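Our November Visit to the Walczak Paper Mill Open Day

We had been meaning to go to the open day at Walczak for years, and every November something got in the way. One year it was a cold that went through the whole house, another year I had the wrong weekend written on the calendar and we drove all the way out to find the gates shut. This time I wrote it down twice, packed a thermos the night before, and we were on the road before eight in the morning with the heater on full.

If you don't know the area, Walczak is the paper mill on the river at Gisley, a little past the old railroad bridge. You smell it before you see it, a sort of wet cardboard and boiled cabbage smell that my husband claims to like. Parking was in the field across the road, and I would recommend boots, as the far end was pure mud and I saw more than one nice pair of shoes ruined between the car and the gate.

The tours go out in groups of up to 50, but we had come early and ours was much smaller than that, so it was easy to hear. Our guide was Tariq Arain, who started at the mill straight out of school and has worked in nearly every part of it. He had a lovely way of explaining things, with plenty of patience for the children at the front and for people like me who ask three questions in a row. He began with the history. There has been a mill on the site since 1778, when it made rag paper for the printers over in Bristgate, and the stone arch where the first water wheel turned is still there beside the visitor entrance with ferns growing out of it.

I hadn't known much about rag paper, so this was the part I wrote the most notes on. Old linen and cotton was sorted by hand, mostly by women and girls, who sat at long tables cutting off buttons and seams. Then it was left in damp heaps until it started to break down, and after that it was beaten to a pulp. There is a small exhibit in the old sorting room with a tray of buttons that were dug up when they laid a new drain. Bone ones, brass ones, a few glass. I could have stayed with those buttons all morning, but there was another group coming up behind us.
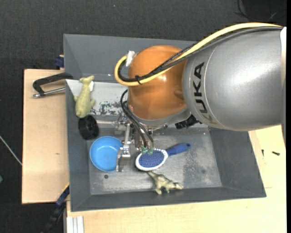 From the sorting room we crossed the yard to the hand papermaking workshop, and this turned out to be everybody's favorite. You stand at a vat of warm cloudy water, dip in a wooden mold with a screen across it, lift it out level and give it a little shake while the water runs through. It looks so easy when somebody else is doing it! My first sheet had a hole in it the size of a plum and my second was thick at one end and thin at the other. The third was better, and I was allowed to press a fern into it. They dry the sheets for you on felts and you pick them up on your way out, rolled in brown paper with your name on.

Lunch was in the canteen, which they open to the public just for the day. I had the potato and leek soup with a cheese roll and my husband had the sausage plate, and then we shared a slice of the plum cake, which was so good that we went back and got another one to take home. The coffee was only fair. We sat next to a couple who had come down from Kastirberg on the early bus, and it turned out she binds books at home, so naturally she and I got talking about paper grain and glue and our husbands wandered off to look at the river.

She told me something useful, too. If you fold a sheet gently in both directions, the way that folds more easily is the way the grain runs, and for a book you want that to go up and down along the spine. I have been making little notebooks for the grandchildren for ages and have always wondered why half of them won't stay shut. So there's my answer, and I wish I'd met her before Christmas last year.

In the afternoon we did the river walk, which goes along the old mill race as far as the weir and back again. The leaves were mostly down, but the beeches still had some color, and we saw a heron standing in the shallows who paid no attention to us at all. There are signs along the way about the floods. The worst one came right up over the yard wall, and the line is painted on the side of the drying loft, well above my head. Tariq had told us that the paper stored on the ground floor soaked up so much water that it swelled and pushed a door off its hinges.

We finished up in the shop. They sell offcuts by weight, and I came away with a bag of cream and pale gray card that should keep me going until spring, plus a pack of marbled sheets I certainly did not need. Envelopes are a bargain if you don't mind a mixed bundle. They take cards now, but the line moves faster if you have cash.

A few practical things for anyone thinking of going next year. Entry is free and the hand papermaking costs $7, paid at the workshop door. The 556 bus from Bristgate stops right outside the gate, though it doesn't run late, so check the last one back. There are stairs in the sorting room and no elevator in that building, but the yard, canteen and workshop are all on the level. Dogs can go on the river walk and nowhere else. Put your name down for the workshop as soon as you get there, as by noon the list was full and some families went away disappointed.

My fern sheet is on the kitchen windowsill with a dictionary on top of it, as it had begun to curl. I think I'll use it for a card for my sister, who would have come with us if it hadn't been for her knee.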